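Pundel Simulated Handling Challenge

The Pundel Simulated Handling Challenge, usually shortened to the Pundel, is a yearly student competition in robot manipulation. Teams write control software for a simulated gripper and are marked on how well it picks up, turns and sets down simple objects. All rounds are run in simulation, and no team needs to own or build a robot. The competition is open to secondary schools, further education colleges and first-year university students, who enter in separate divisions.

History

The challenge grew out of an after-school programming club started by Cirilo Sandoval, a physics teacher. The club had been using a small teaching arm made by Jetberg, but with a single arm between all its members most of each session was spent waiting. Sandoval moved the club's exercises into a simulator and wrote a set of short tasks that could be run on ordinary school computers. Two neighbouring schools asked to use the tasks, and the first contest was held between the three clubs at the end of that school year.

The name comes from the Pundel Building, where the first contest took place. The building has since been sold, and the finals have moved to the Ó Ceallaigh Hall, but the name was kept. In the third year the organisers added a college division, and in the fifth a separate division for first-year undergraduates. The rules were rewritten at the same time, mainly to replace a judging panel with automatic scoring.

Entry and teams

A team has between two and five members and one supervising adult, who may give advice but may not write code for submission. A school or college may enter up to three teams. Students may take part in any number of years but may not be in more than one team in the same year.

Registration opens on 17th September, and the task pack is released to registered teams in October. There is no entry fee for schools. Colleges and universities pay a flat fee of 300 euros per team, which goes towards the cost of the computers used for scoring. In the most recent year 510 students took part across the three divisions.

Software

The contest uses a simulator called Mikton, which was first written for teaching and is given to teams without charge for the length of the season. It models rigid bodies, contact and friction, and it produces rendered views from one or more virtual cameras. The objects are built from simple shapes, mostly blocks, plates and bottles made up of smooth cylindrical sections. Surfaces are given flat colours, and the standard practice world has a plain white background.

Teams control a gripper with two fingers. Their program receives the camera view and the positions of the joints, and returns a movement command at each step. The true positions of the objects are available during practice but are withheld in scored runs, so a program has to work out from the camera view where things are. Team code may be written in Python or C++. Trained models are allowed provided that the training data and the training script are handed in with the entry. 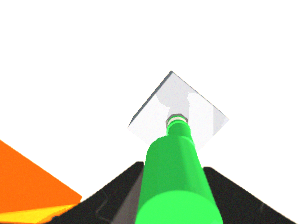

A green bottle held between the two gripper fingers in a simulated task, with a pale square plate beyond its neck and an orange and yellow block to the left.

Most teams begin with hand-written rules, in which the gripper moves to a set point above the object, lowers, closes and lifts. These usually do well on blocks and badly on bottles, where the round body can roll or turn in the grip if the fingers close off-centre. Later in the season many teams change to imitation learning. Members steer the gripper by keyboard or games controller, the runs are recorded, and a model is trained to copy them. The winning college team in the most recent year trained on 2,470 recorded runs, all made by its own four members.

Tasks

The task pack is divided into three groups. Group A tasks involve a single object, which must be grasped and held clear of its starting place for a fixed time. Group B tasks require an object to be placed at a target in a given position. Group C tasks have more than one object in the workspace, and points are lost if the gripper disturbs anything other than the object named in the task.

Each task has a number of variants in which the starting position, the colours or the size of the objects are changed. Teams see some of these in the practice pack. The rest are kept back for scoring. Lighting was also varied for two seasons, but this was dropped after schools with older machines reported that the practice worlds ran too slowly.

Scoring

Each submitted program is run 200 times on every task in its division, using the held-back variants. A run counts as a success if the end condition is met within the time limit. Runs that finish early earn a small bonus, and runs in which the gripper passes a set force limit are given no points at all. The force rule was brought in after several teams found that they could improve their results by closing the fingers as hard as the simulator allowed.

Software scores make up four fifths of the total. The remaining fifth is given for a written report, in which the team describes its method and at least one approach that failed. Reports are read by two markers from outside the team's own region. Where the marks differ widely, a third marker reads the report and the two closest marks are averaged.

Finals

The eight highest-placed teams in each division are invited to the finals, which last one day. In the morning, teams are given a task they have not seen before and have three hours to change their programs. Code may be copied from earlier work, but network access is switched off. In the afternoon the programs are run one after another on a large screen, and each team gives a five-minute talk. Final places are decided by the score on the new task added to the team's earlier total.

A separate prize, the Jetberg Award, is given to the best report from a school entering for the first time. The winning school receives a teaching arm.

Criticism and changes

Some teachers have argued that a contest held only in simulation gives students a false idea of how reliable robots are, as there are no worn parts, loose cables or badly set cameras to deal with. The organisers have replied that the low cost is the reason most schools are able to enter. A trial in which the top three college programs were moved to a real arm was held alongside the finals one year. None of the three completed a Group B task without changes to the code, and the results were published with the reports for that season.

There have also been complaints about the advantage held by teams with access to faster computers for training. A limit on model size was introduced in response, and teams must now state the hardware they used. A proposal to supply every team with the same amount of computing time has been put forward twice and has not been adopted.

See also

Mikton (simulator)
Robot competitions for schools
Imitation learning
Ó Ceallaigh Hall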